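Plotwood trial store, back-of-shop notebook
December, started writing 7.40 am, finished over lunch

Kettle's on, so I'll get yesterday down before it goes out of my head. Anju asked me to write the people side of it this time as well as the picking side, and I've probably let it run away from me a bit. Skip to the list at the end if you only want to know what we're doing next.

We had the two-armed machine on the mock produce stand for most of the afternoon, working through basket orders with the artificial veg. Kazuhiro ran it and I kept the order sheets. Todor and Amândio came over from the Dranar shop once their early shift was finished, and I was so glad they did, because between them they've packed more online orders than the rest of us have eaten dinners. They brought a bag of mandarins too, which we kept well away from the stand (real fruit is a different month's problem!).

I've pasted in two pictures from the machine's own view, which I find I understand much better than the plots. You see the stand the way a packer sees it, hands out in front and basket down low.

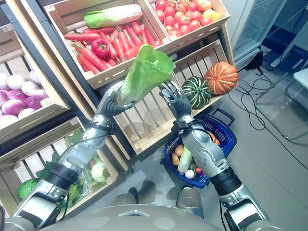

Lettuce in the left hand, right hand open just below the striped squash. Potatoes and onion already in the basket.

Todor looked at that one for a good long while and then said he'd never have picked it up by the base with one hand, he'd have gone under it with his palm. Fair enough, and Kazuhiro wrote it down. What came out of that was a very nice half hour about how people handle leafy things, which I wish I'd recorded. Amândio's habit is to settle the weight first and only then lift, and he told us the woman who trained him at Novilano made him do it with his eyes shut. You can't get that off an order sheet. I've been putting "1 x lettuce" on a line for years as though that was the whole job.

On the order of packing: both of them want heavy and hard at the bottom, soft and leafy last, and both of them break the rule when the basket is small. Amândio stands long things up on end along the middle to save room. Todor thinks that's asking for trouble. I've left both versions in the rules file with their initials beside them and we can argue it out when Clifford's back from Tomar.

The other thing I wanted down on paper is what changes for the packers, because we've been a bit vague about it and they'd noticed. The plan as it stands is that the machine takes the early orders, the ones that start while it's still dark, and a person checks every basket before it goes to the van. Todor's question was who that person is and whether it counts as packing or as supervising, since the pay lines are different. I didn't know. I said I didn't know, and I've asked Anju to get an answer in writing before we run anything at Dranar. Amândio was more cheerful about it on the whole. His shoulder has been crook since winter and he'd be quite happy never to lean into the back row of a low crate again. But he did say that the early shift is when he and Todor have their coffee and sort out the day between them, and if one of them is moved to a later start that goes too. I hadn't thought about that at all, and I should have.

We also talked about swaps. When the tomatoes on the stand look tired a packer will ring the customer, or knows without ringing that Mrs So-and-so would take capsicums instead. The machine has the order and that's all it has. For now anything like that comes back to a person, and I'd like it kept that way in the plan with the word "person" in it, not "exception handling".

Two-handed holds came up next. Todor was keen on them for anything with a wide spread of leaf, one hand at the stem end and the other near the middle, and he showed us on the spare cabbage. Kazuhiro's worry is time, as it ties up both arms. Mine is the basket, and where it sits while both hands are full. Order 2526 is the one to look at if anyone wants to go over it with us, and I've put the sheet in the blue folder. 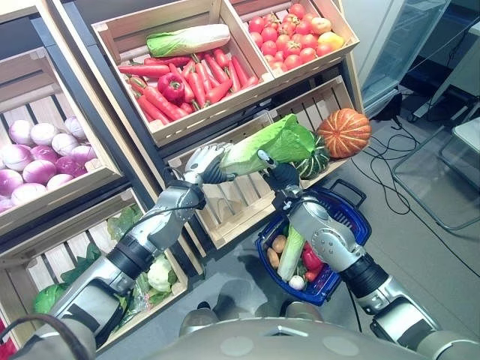 To do, and who's got it

Kazuhiro: write up the two-handed hold as its own routine, with Todor's notes on where the hands go. Have a look at the cables on the floor as well, I'd like them tidied before visitors come through.

Anju: the pay line question, in writing. Also the start times, please, before the roster goes up.

Clifford: read the packing rules when you're back and tell us whose side you're on about standing things on end.

Me: type up some 100 old order sheets so we've got a decent spread to practise on, including the awkward ones with notes scribbled up the side. Ask Novilano whether the trainer Amândio mentioned would come and spend a morning with us. Return Todor's container.

Next session is after the Dranar delivery has been put away, same stand, same crates. Amândio wants a turn at setting the basket where he'd put it himself.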